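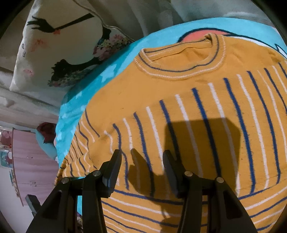
**Wurton Soft Goods Handling - Home Trials Group**

**1/** Thread on how a hand-held gripper with two fingers, no motor to speak of and fewer opinions than I have managed to cost us a week of folding work. It involves a sweater. It involves stripes. I've been asked by Mali Gape to keep it technical, so I'll try.

**2/** The job is easy to say. Lay the garment flat, sleeves where sleeves go, close the fingers on the knit, fold. A person does it by hand with the gripper, we record it, and the folding arm back at the shop (Otis) learns from what the person did. Otis is named after the elevator company because he mostly goes up and down.

**3/** By last Friday we had 920 folds recorded. Towels, T-shirts, one very patient pillowcase. Otis was doing well on all of them. I said so in a meeting, out loud, with my name on the slide.

**4/** Then we gave him striped knitwear.

**5/** First run: he reached for the hem, stopped in the middle of the chest, and pinched a stripe. Just the stripe. Lifted it like someone picking lint off a relative, decided this was the bottom edge, and folded the sweater in half from the sternum.

**6/** Second run: same stripe. You have to respect the consistency.

**7/** Patricio Herrero pulled the logs. Our edge finder (Sestik, version 7, the one I voted for) looks for long lines with a strong change from dark to light. On a plain towel that's the hem. On a mustard sweater with navy and white bands running across the lower half, that's everything. It had a buffet.

**8/** And the chest stripes on this one curve outward as they go. Sestik took the curve as a sign that the fabric was bunched up and tried to smooth it. The fabric was flat. Otis smoothed it for four minutes. We have the video and no, I'm not posting it.

**9/** Okay, the serious part, and why this is a safety thread as well as a comedy. On run 15 he closed on the stripe, the knit stretched, and the arm kept pulling. It should have let go when the pull went over the limit. It didn't.

**10/** Reason: the limit was set for towels. Towels don't stretch much, so the force climbs fast and the arm quits early. Knit gives and gives. The force stayed under the line the whole way up, and the arm went well past the height we'd cleared for it. Mali hit the stop. She was outside the taped area, where she was supposed to be, and she's fine.

**11/** The sweater now has one sleeve for a person and one sleeve for a heron. Wurton will be paying for a replacement.

**12/** Things I got wrong, in the order they were pointed out to me: I tested the force limit on one kind of cloth. I treated "finds the hem" and "finds a line" as the same skill. I wrote "garments" in the report when what I had was mostly towels.

**13/** There was a third problem hiding behind the first two. Under hard light the gripper throws its own shadow right onto the cloth, fingers and all, big and dark. Sestik found edges in that too. In 42 of the recorded folds the marked grab point is on the shadow. So for a while we were teaching Otis to pick up darkness.

**14/** What's changed: there's a height stop now that doesn't care about force at all. If he goes past it, power off, whatever he's holding. The force limit is set per fabric. The shadow folds are out of the training set. Patricio did all three before I'd finished writing the apology.

**15/** Not fixed: stripes. We're recording more striped stuff by hand and checking every grab point by eye, which is slow and makes your own shirt look strange at lunch.

**16/** Vallejo site, if you're running the same build, please don't put knits on the arm until you have the height stop. Towels are fine. Towels were always fine.

**17/** Someone asked if plaid is next. Plaid is in a drawer. The drawer is closed.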